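Ticket: Handover station keeps stopping at Cleten bench
Opened by: Hedvig Ekström
Status: Waiting on requester
4 May 2018

Hi Ebbe, me again! The two-arm station has been pausing during the handover since the Ferura update went on, and I've had to press resume up to 700 times this week (OK, that's what the counter claims, I think it also counts the ones where I lean on the button twice). It stops, the light goes amber, and whoever is sorting next to it has to get up.

I've restarted the controller, reloaded the handover program and swapped the left pads for the ones from the Forsberg drawer. No change. Error is always 4, "partner not ready".

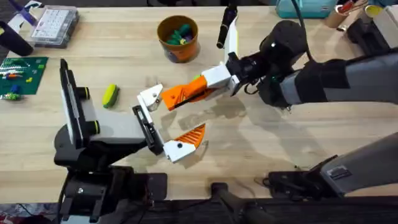
My bigger gripe is what it's doing to our day. Before March we did the sorting by hand and chatted the whole time, then the arms took over the passing and we moved to checking and packing, which I like a lot more! But now one of us is basically a robot babysitter. The orange ribbed pads are close together when it waits, with the left gripper open, so my guess is that the left side never gets told to close. Could the wait time be too short? I'd rather not touch that setting without you.

Reply from Ebbe Nygård, Proden support
Thanks Hedvig, good guess. Error 4 is the ready signal timing out. The update put the wait back to the default. Please set "partner wait" to 3 on both arms, save, and run one tray at slow speed. Then send me the log.

Reply from Hedvig Ekström
Found it, the left arm had it and the right one didn't! Changed and saved. Can you also give the evening shift permission to do this? They have to phone me at home at the moment, and my dinner is getting cold. Log coming after lunch.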